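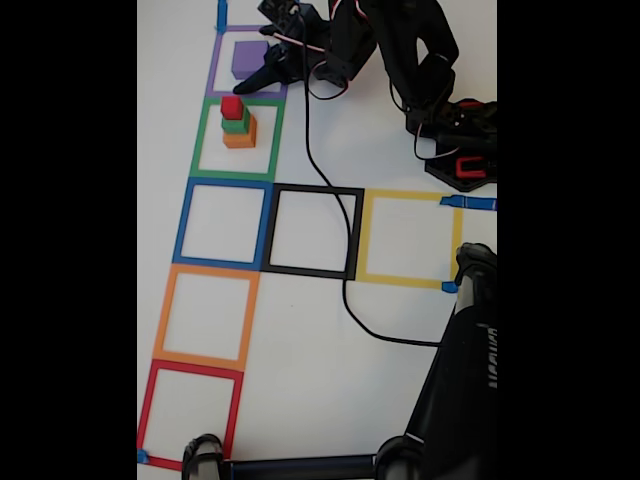 Section 6: When the Arm Drops, Misses or Sulks

Read this before you email us. Most of the faults below can be fixed in the time it takes to write a complaint, and the ones that can't will go faster if you've already done steps 1 through 5.

This section covers the Briria tabletop arm running the Voltutetti stacking routine on the taped mat layout from Section 3. If you made up your own layout, the steps still apply, but the square names won't, and you are on your own with the arithmetic.

CAUTION: The stop key in the Kaltico control window pauses the routine. It does not cut power to the servos. A paused arm is holding itself up, and it will hold your finger with the same dedication. Pull the power plug before you reach between the gripper fingers.

6.1 Fault 29: Grip lost

The arm closed on a block, lifted, and found itself closed on nothing. The status line shows 29 and the routine stops where it is.

1. Support the upper arm with one hand. With the other, pull the power plug. An arm without power goes limp at once and lands on whatever is under it, which is usually the stack you were proud of.

2. Lower the arm by hand to a clear part of the table. Don't force a joint that resists. Find out what it's resisting.

3. Look at the inside faces of both gripper fingers. Dust and tape glue are the usual suspects. Wipe them with a dry cloth. Do not use furniture polish. We have had the email about furniture polish.

4. Check the screws where the fingers meet the gripper servo. They should be snug. If a finger wobbles when you tap it, tighten the screw a quarter turn and tap again.

5. Plug the power back in, choose Home, and keep your face out of the way while it gets there.

6. Run Grip Test with one block. If it passes, go back to your routine. If it fails with 29 again, raise the grip force setting to 168. Don't go higher. The servo will try to please you, and then it will smell.

6.2 Fault 40: Arm stopped short

The arm met something it did not expect and gave up. In our experience that something is the arm's own cable.

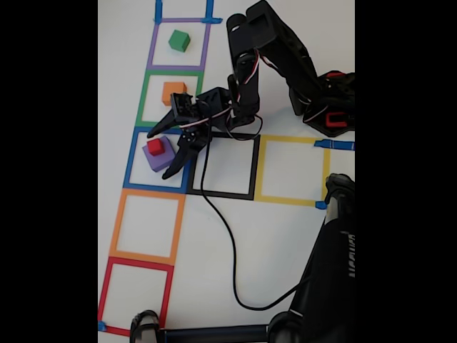
Cable slack is a compromise. Too little and the arm tugs itself off target near the far squares – too much and a loop wanders into the work area, where it can hook a finger or sweep a finished stack onto the floor. Set it like this:

1. With the power off, move the gripper by hand to the farthest square in your layout.

2. Pull just enough cable through to keep it from going tight. Clip it to the link nearest the base.

3. Move the gripper to the nearest square and watch where the extra cable goes. If it lies across a square you plan to use, either reroute it or plan to use a different square. Both are respectable.

4. Check that no servo wire is pinched at a joint. A pinched wire works perfectly until you have guests.

5. Restore power, choose Home, and run the routine at slow speed with your hand near the plug.

NOTE: If you have a second arm mounted within reach of the first, neither one knows the other exists. The software will drive them into each other without regret. Park the idle arm clear of the working path before you start.

6.3 Right code, wrong square

No fault appears. The arm puts the block down gently, confidently, and in the wrong place. Something has moved since you calibrated: the base, the mat or a corner of tape that has begun to lift.

1. Press down all the tape corners. Replace any strip that won't stay put.

2. Tighten the base clamp and try to rock the arm. If it rocks, tighten it again.

3. Run Calibrate from the beginning. Skipping to the last corner saves a minute and costs an evening.

4. Test with a single block before going back to stacks. A small error on the first block gets worse with every block you add.

6.4 Fault 1578

This is the servo overheat code. (Hou, who made the earlier controller, numbered the faults, and we kept them.) Pull the plug and leave the arm alone until the housings are cool to the touch. Clearing the code and starting again right away will work once or twice. After that you'll want Section 9, Ordering a Replacement Servo.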